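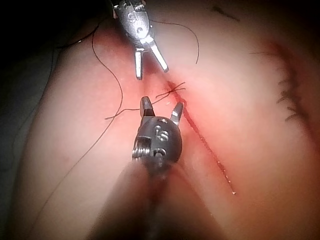

디다르 술기교육센터 사진 자료실: 봉합 실습

소개

디다르 술기교육센터는 봉합 실습에 쓰이는 패드와 봉합사, 그리고 실습 과정에서 만들어진 매듭을 사진으로 정리하여 공개하고 있습니다. 본 자료실은 수련 중인 의료인과 술기 교육 담당자를 주된 이용 대상으로 하며, 일반 방문자도 별도의 절차 없이 열람할 수 있습니다. 사진은 교육 단원별로 분류되어 있고, 본 페이지는 그 가운데 직선 절개의 단속봉합을 다루는 단원에 해당합니다.

단속봉합은 한 땀마다 매듭을 짓고 실을 자르는 방식입니다. 연속봉합에 비하여 시간이 더 소요되나, 한 곳의 매듭이 풀리더라도 나머지 땀이 유지된다는 점에서 기초 과정의 첫 단원으로 편성되어 있습니다. 본 센터의 기초 과정은 총 20회의 실습으로 구성되며, 전반부는 매듭의 형성과 장력 조절에, 후반부는 땀의 간격과 깊이를 고르게 유지하는 연습에 배정됩니다.

사진 설명

긴 직선 절개의 위쪽 끝에 갓 지은 매듭이 놓여 있고, 어두운 색의 봉합사 네 가닥이 합성 조직 패드 위로 늘어져 있습니다. 오른쪽 끝에는 앞서 봉합을 마친 절개의 땀이 줄지어 보입니다.

수록 번호 1095. 단원: 직선 절개, 단속봉합. 분류: 매듭 형성 단계. 감수: 리화 셰(Li-hua Hsieh).

교육 담당자 해설

리화 셰 교육부장은 이 단원의 수강생에게 매듭의 위치를 먼저 살펴보도록 안내합니다. 매듭은 절개선 바로 위에 얹히기보다 한쪽으로 비켜 놓이는 편이 바람직하며, 같은 줄의 매듭은 모두 같은 쪽으로 정렬하는 것을 원칙으로 합니다. 첫 땀에서 방향을 정한 뒤에는 절개를 모두 닫을 때까지 이를 바꾸지 않습니다.

실의 길이에 관한 질문도 자주 접수됩니다. 짧은 쪽 가닥을 지나치게 길게 남기면 고리를 통과시키는 동작이 커지고, 너무 짧게 남기면 고리에서 실이 빠지기 쉽습니다. 교육 과정에서는 수강생이 각자의 적정 길이를 찾을 수 있도록 초기 실습에서 길이를 달리하여 여러 차례 반복하게 하고 있습니다. 매듭을 지은 뒤에는 남은 가닥을 정리하고 다음 땀으로 넘어갑니다.

장력은 절개의 양쪽 가장자리가 가볍게 맞닿는 정도를 기준으로 합니다. 합성 패드는 과도한 힘에도 쉽게 찢어지지 않는 경우가 있어, 초보 수강생이 필요 이상으로 조이는 습관을 들일 우려가 있습니다. 비벡 말호트라(Vivek Malhotra) 실습 지도위원은 봉합선 주변의 표면이 주름지거나 솟아오르는지를 땀마다 확인하도록 지도하고 있습니다. 표면이 휘어 있는 패드에서는 본래의 곡면과 장력으로 생긴 변형을 구별하여야 하므로, 봉합 전에 패드의 형태를 미리 관찰해 두는 것이 좋습니다.

집게로 실을 다룰 때의 유의 사항

봉합사를 집게로 강하게 쥐면 실의 표면이 손상되어 매듭의 강도가 낮아질 수 있습니다. 매듭으로 남게 될 구간은 가급적 쥐지 않으며, 잘라 낼 끝부분을 잡아 당깁니다. 실을 놓은 뒤에는 두 집게의 끝을 봉합 부위 가까이에 두어 다음 동작으로 이어지는 거리를 줄입니다.

당기는 방향 또한 중요합니다. 첫 번째 고리를 조인 뒤 두 번째 고리를 같은 방향으로 당기면 매듭이 미끄러질 수 있으므로, 고리마다 당기는 방향을 교대합니다. 양쪽 가닥에는 같은 힘을 주고, 패드 표면과 나란한 각도를 유지합니다. 위쪽으로 들어 올리며 조이는 동작은 조직이 들리는 원인이 되므로 초기 단계에서 교정합니다.

실습 패드의 사용과 보관

한 장의 패드에는 여러 개의 절개를 둘 수 있습니다. 먼저 닫은 절개는 실을 제거하지 않고 그대로 두어 이후의 봉합과 비교하는 자료로 삼습니다. 새 절개는 기존 봉합선과 충분한 거리를 두고 만들며, 간격이 좁을 경우 한쪽의 장력이 다른 쪽 땀에 영향을 주어 정확한 평가가 어려워집니다.

사용을 마친 패드는 표면의 실밥을 제거하고 마른 천으로 닦은 뒤 직사광선이 닿지 않는 서랍에 보관합니다. 패드끼리 겹쳐 둘 때에는 사이에 얇은 종이를 끼웁니다. 절개 가장자리가 닳아 실이 걸리지 않는 패드는 평가용으로 사용할 수 없으며, 매듭 연습용으로 전환하거나 폐기합니다. 교체 여부는 실습 지도위원이 판단합니다.

평가 기준

해당 단원의 평가는 완성된 봉합선을 대상으로 실시합니다. 평가 항목은 땀 사이의 간격, 절개선에서 바늘이 들어간 지점까지의 거리, 매듭의 정렬, 남은 실의 길이, 절개 가장자리의 맞춤 상태입니다. 소요 시간은 기록하되 기초 과정의 점수에는 반영하지 않습니다. 항목별 기준표는 노에미 페케테(Noémi Fekete) 평가위원이 작성하였으며, 12월에 개정본이 배포될 예정입니다.

평가 결과에 이의가 있는 수강생은 패드를 보존한 상태로 재평가를 신청할 수 있습니다. 실을 이미 제거한 패드는 재평가 대상에서 제외됩니다.

자료 이용 안내

본 자료실에는 현재 1731건의 사진이 수록되어 있으며, 수록 번호 또는 단원명으로 검색할 수 있습니다. 교육 목적의 비영리 이용은 출처를 ‘디다르 술기교육센터’로 표기하는 조건으로 허용됩니다. 사진을 자르거나 색상을 변경하여 사용하는 경우에는 그 사실을 함께 표기하여 주시기 바랍니다. 출판물 및 상업적 용도의 이용은 사전 승인이 필요합니다.

고해상도 파일이 필요한 기관은 수록 번호와 사용 목적을 기재하여 자료실에 신청하시기 바랍니다. 신청서는 방문 접수도 가능하며, 접수 시간은 오전 10시부터 오후 4시까지입니다. 사진 설명의 오류를 발견하신 경우에도 같은 창구로 알려 주시면 확인 후 수정하겠습니다.

자료실 담당: 요게시 카우시크(Yogesh Kaushik)
관련 단원: 연속봉합의 기초 / 곡선 절개의 봉합 / 바늘의 파지와 회전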